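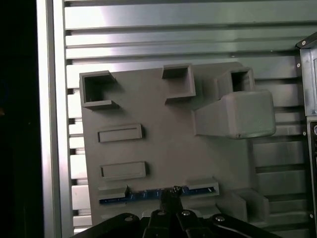 So the heat pump is in! If you've been reading for a while you know I've been going back and forth on this since last winter, when our old oil boiler quit at five in the morning and I spent breakfast in my coat.

We ended up going with a Fimex unit, mostly on the word of Anjana Weerakoon from two streets over, who put one in her own place and let me come stand in her hallway and listen to it. I could barely hear the thing. Our boiler used to sound like a truck idling under the kitchen floor, so that pretty much sold me.

The quote from Guerra came in $1000 under the one from Grostmont, and they were happy to reuse the ductwork on the first floor. Upstairs was another story – the old runs were too narrow and had to come out, which meant an extra $500 and a lot of plaster dust in the linen closet. I'm still finding it on the pillowcases.

The thermostat is taking some getting used to. I kept cranking it up the way I did with the boiler, and the installer told me to just pick a number and leave it alone. I've had it at 68 for the day and haven't touched it (okay, once). The back bedroom is still chilly, so I've got a Stilix draft strip on order for that window.

Filters next. The manual says every 60 days, my brother-in-law says whenever you remember. Anyone have a brand they like in the 20 inch size?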